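Why Does Nobody Finish the Peas? Plate Colour and Leftovers in a Student Canteen

Final report, Food and Behaviour module
Submitted Tuesday, July 18, 2023

1. Background

Our group began with a simple question, which our supervisor kindly described as "narrow". Does the colour of a plate change how much food is left on it? Plenty has been written about plate size, and rather less about colour, most of it concerning desserts. We could not afford desserts.

The Blackwood building has one canteen, run by a catering firm called Okitz. It serves a hot lunch on white plates and has done for as long as any of us has been eating there. Okitz agreed to let us swap the plates in March, provided we bought them ourselves and did not talk to the customers about peas.

2. Method

We ran the study over 20 lunch services, half with the usual white plates and half with green ones. The green plates came from Tiserent, a discount homeware shop, and the budget of 100 pounds went almost entirely on them. The remainder bought a kitchen scale and a roll of labels that would not stick to anything.

Tiserent did not have enough plates in a single green, so we took what was on the shelf. We argued for most of an afternoon over whether this mattered and then wrote it down as a limitation, as one does.
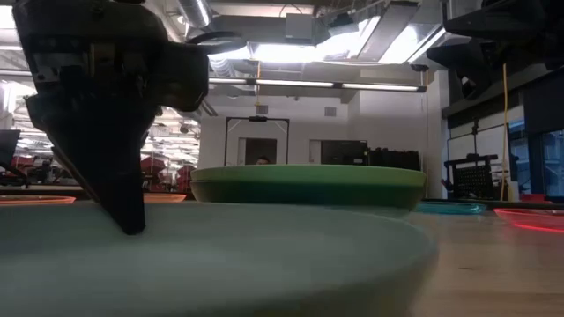

Figure 1. Green plates, including a pale mint one.

The menu on green days was matched to the menu on white days as closely as the kitchen would allow. When diners returned their plates, we scraped the leftovers into a tub and weighed them. Plates with napkins in the gravy were left out, as none of us would volunteer to separate the two. This left 484 plates.

3. Results

Diners left slightly less food on green plates than on white. The difference was small, and most of it came from one service where the main course was lasagne. With lasagne removed, the two colours were very hard to tell apart. Peas were left behind on both, in quantities that suggest a settled opinion.

We also compared early and late diners. People who came in the last half hour left less food whatever the plate, probably owing to smaller portions, though the serving staff disputed this with some force.

4. Problems

The Tolel survey form, which we used to ask diners how hungry they had been, produced 8 usable replies. Three of these were from members of our own group. We have not drawn a chart.

Portions were served by hand and never weighed beforehand, so we know what people left but not what they were given. This was pointed out to us in the second week. It should have been pointed out in the first, ideally by us.

5. What we would change

Weigh the portions. Buy plates of one colour from one batch, and leave lasagne for another study. The green plates are now in the department kitchen, where they are used mainly for toast.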